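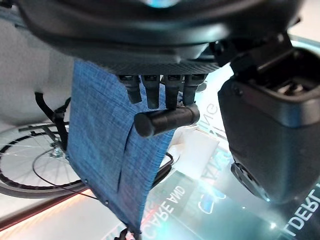
Der Bus nach Brakaldale fuhr um halb sechs, und ich hatte die Kasse vergessen. Ich merkte es erst hinter der Umgehungsstraße, als alle anderen schon schliefen. Die Kasse war eine Blechdose mit Wechselgeld, und sie stand bei uns zu Hause auf der Waschmaschine.

Ich sagte erst einmal nichts. Unsere Lehrerin saß vorne und las in den Wettbewerbsregeln, die sie mit gelben Zetteln beklebt hatte. Unsere Schülerfirma hieß Zirnix, und wir verkauften Schreibtischlampen aus alten Regenrohren. Das Modell hieß Roy. Den Namen hatte unser Geschäftsführer ausgesucht, und keiner von uns hatte gefragt, wieso. In der Schule liefen die Lampen gut. In Brakaldale sollten wir sie einer Jury vorstellen und danach in der Halle verkaufen, gegen Firmen aus dem ganzen Land.

»Du bist so still«, sagte die aus dem Einkauf neben mir, ohne die Augen zu öffnen.

»Ich bin müde.«

»Du bist Finanzen. Finanzen darf nicht müde sein.«

In der Halle bekamen wir Stand 2, gleich neben dem Eingang, wo es zog. Gegenüber bauten die aus Brullton auf. Sie hatten ein Banner, einheitliche Hemden und ein Kartenlesegerät. Ihr Produkt war ein Senf.

Ich ging zu ihnen hinüber und fragte, ob sie mir Wechselgeld leihen könnten. Der Junge an der Kasse sah mich an, als hätte ich nach seinem Fahrrad gefragt. Dann zog er eine Schublade auf und zählte mir Münzen und kleine Scheine in die Hand, mit einer Quittung, auf der »Darlehen, zinsfrei« stand. Er hatte eine sehr ordentliche Schrift.

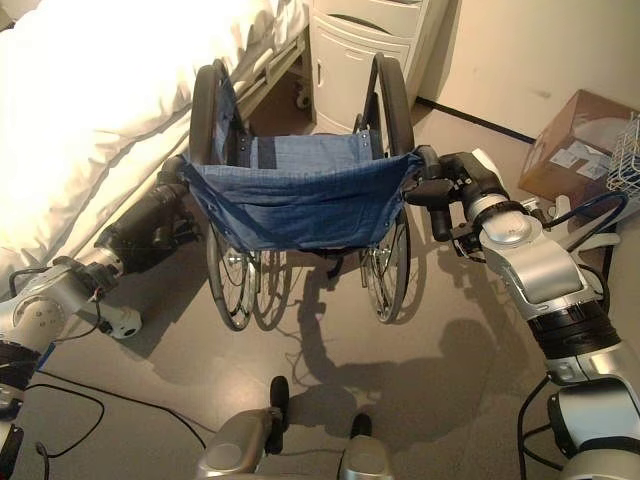 Henrike Dallmeyer
Leiterin der Schreibwerkstatt

Vor der Jury redete unser Geschäftsführer zu schnell. Er war mit dem Teil über die Materialkosten fertig, bevor ich die Folie gewechselt hatte. Dann fragte eine Frau mit Lesebrille nach unserem Gewinn seit den Sommerferien, und alle drehten sich zu mir um.

»874 Euro Umsatz«, sagte ich. »448 Euro Kosten.«

Sie wartete.

»Der Rest ist Gewinn«, sagte ich. Im Kopf rechnen konnte ich in dem Moment nicht. Ich stand da und dachte an die Waschmaschine.

»426«, sagte die Frau und schrieb etwas auf. »Und was machen Sie damit?«

Wir hatten darüber nie gesprochen. Der Geschäftsführer sagte, wir würden investieren. Die aus dem Einkauf sagte im selben Augenblick, wir würden essen gehen. Die Frau schrieb beides auf.

Den Nachmittag über verkauften wir Lampen. Ein älterer Mann kaufte gleich mehrere und wollte wissen, von welchem Haus die Rohre stammten. Ich sagte, von der Turnhalle. Er nickte, das schien ihm zu genügen. Als es draußen dunkel wurde, brachte ich das Geld nach Brullton zurück. Der Junge strich die Quittung mit dem Lineal durch und gab mir ein Glas Senf dazu.

Bei der Preisverleihung bekam der Senf den ersten Platz und 300 Euro. Wir bekamen eine Urkunde für die Teilnahme, auf der Zirnix mit y geschrieben war. Unser Geschäftsführer wollte sich beschweren, aber die Bühne wurde schon abgebaut.

Auf der Rückfahrt setzte ich mich nach vorne und erzählte der Lehrerin von der Kasse.

»Das weiß ich«, sagte sie. »Deine Mutter hat um sieben angerufen.«

Sie klebte ihre gelben Zettel übereinander auf den Umschlag. Ich fragte, warum sie nichts gesagt habe. Sie meinte, sie habe sehen wollen, wann ich damit komme. Dann fragte sie, ob der Senf scharf sei. Ich wusste es nicht, und wir machten das Glas auf.

Zuletzt aktualisiert: November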